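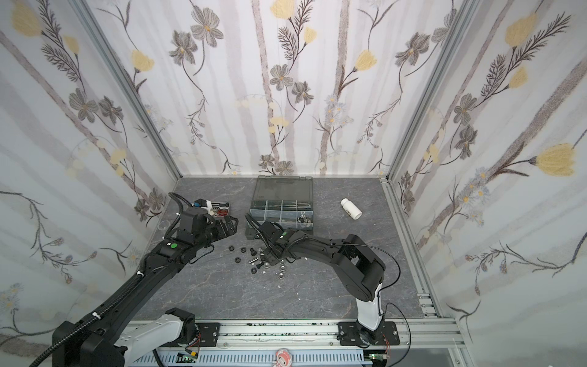

Brarari-Stiftung fördert weiterbildenden Masterstudiengang Archiv und Öffentlichkeit an der Hochschule Lodside

Lodside, Sa., 6. Mai — Die Hochschule Lodside richtet zum kommenden Wintersemester den berufsbegleitenden Masterstudiengang »Archiv und Öffentlichkeit« ein. Die Brarari-Stiftung übernimmt die Kosten für zwei Lehraufträge und stellt für studentische Forschungsvorhaben jährlich 2000 Euro bereit.

Das Programm umfasst 25 Studienplätze. Zugelassen werden Bewerberinnen und Bewerber mit einem ersten Hochschulabschluss in Geschichte, Kulturwissenschaft oder einem verwandten Fach. Zum Curriculum gehören Bestandserschließung, Urheberrecht, Oral History und Ausstellungspraxis sowie ein Praktikum von 300 Stunden, das auch in Teilzeit abgeleistet werden kann. Kooperationspartner für die Praktika sind das Stadtarchiv Zuvov und die Sammlung Janevski.

»Archive werden heute von sehr unterschiedlichen Gruppen genutzt. Darauf bereitet der Studiengang vor«, erklärte Studiengangsleiter Qusai Harb. Die Koordination der Praktika liegt bei Phúc Dương.

Die Lehrveranstaltungen finden in Blöcken statt — der erste beginnt im Dezember. Bewerbungen nimmt das Studierendensekretariat schriftlich entgegen.

Pressekontakt: Hochschule Lodside, Stabsstelle Kommunikation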